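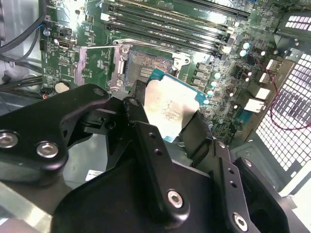

## Processor swaps: common questions

**Do I need to clean off the old thermal paste?**
Yes. Wipe the metal top with a lint-free cloth and a little isopropyl alcohol until no gray comes off. Old paste left on the chip makes the new layer uneven.

**How do I open the socket?**
Push the retention lever down and out, then let it come up. The load plate lifts after that. Keep fingers and cloths away from the gold pins.

**How much force does the chip need?**
None. Line up the corner mark and the notches, and lower it straight down.

**I bent a pin. Is it covered?**
No. Nieto boards bought from Stumeo can be sent in for socket repair, which costs $70.

**Do I have to take out the memory?**
You can leave it in unless the cooler sits over the slots.

**Where do I send old processors?**
Use the Edadico return box. Pack each chip in a plastic clamshell.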